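Flullier bread keeper, bought in February, reviewed after nine loaves

The leaflet says the vented lid keeps a sliced white loaf fresh for nine days. I doubted that at the store and I doubt it more now. The lid fits well, I'll give it that, and it wipes down easily. But the vent is a slot with a slider — open or shut, my bread aged about the same as it does in its bag.
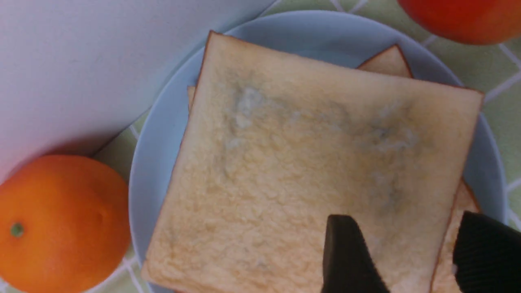
Can you cut off a moldy patch and eat the rest of the slice?
Soft bread should be thrown out, since mold can spread below the part that shows.

The Sumska box is cheaper and has no vent. I'd buy that.

Houshang Taheri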